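Chapter 8
A Day Out with the Robots

Before you start
Have you ever been to an open day at a laboratory or a workshop? What did you hope to see, and what did you see in the end? Talk about it with the person next to you, then read on.

One warm Saturday in June, our whole course climbed onto a bus and went to see robots doing housework. I had been looking forward to it for weeks! The open day was at Skov, a small workshop on the edge of Utis, where a team led by Judit Bakos builds and teaches machines to help around the home. I'd expected a big bright hall with yellow safety lines on the floor and a lot of banging (I had visited a car plant once, and that was what the word "robot" meant to me). Skov is much quieter. You walk in past a bicycle rack and a coffee machine, and then you are more or less standing in somebody's flat.

Judit met us at the door and gave us our one rule for the morning: ask before you step over the tape. Then she split us into groups of 8, and ours went first to the demonstration she called "the tidying job". The project behind it is named Fidska, and it deals with soft things. Clothes, towels, blankets, all the stuff that ends up on the furniture by the end of a week.

"A cup is always a cup," she told us. "It has the same shape today and tomorrow. Trousers have a new shape each time you drop them." I wrote that down at once, and we'll come back to it in section 8.2, where you will learn how a machine decides where to take hold of something.

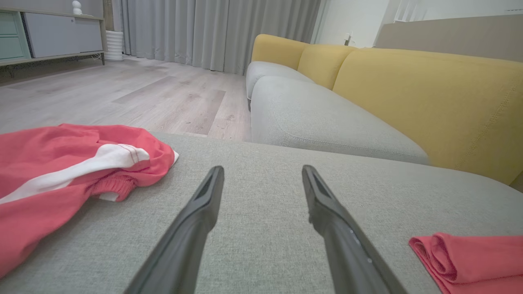

What surprised me most was how much thinking goes into the moment before anything is touched. A person grabs a sleeve without a second thought. A robot has to pick out which part is cloth to be lifted and which part is cloth that belongs to the seat, and it has to do so from close up, with its own fingers in the way. Andor Hegedűs, who writes the grasping software, told us they had recorded 236 attempts that spring and had gone through every one of them afterwards, the clumsy ones too. He seemed especially fond of the clumsy ones. A single attempt could take up to 80 seconds, and he stood and waited through each as if it were the last minute of a cup final.

We asked so many questions that the next group had to come and fetch us. Could it tell clean clothes from dirty ones? (No.) Would it ever try to pick up the cat? Andor laughed at that, then gave a proper answer about how the arm limits its own force, and that answer is the starting point for section 8.3.

In this chapter you will meet these ideas:

gripper: the part of a robot that takes hold of things
grasp point: the place on an object where the gripper closes
soft object: an object that changes shape when it is handled
attempt: one try at a task, from start to stop

8.1 Looking before touching

Put a jumper on a chair and stand in front of it for 10 seconds with your hands behind your back. Decide exactly where you would take hold of it, and write your choice down before you move.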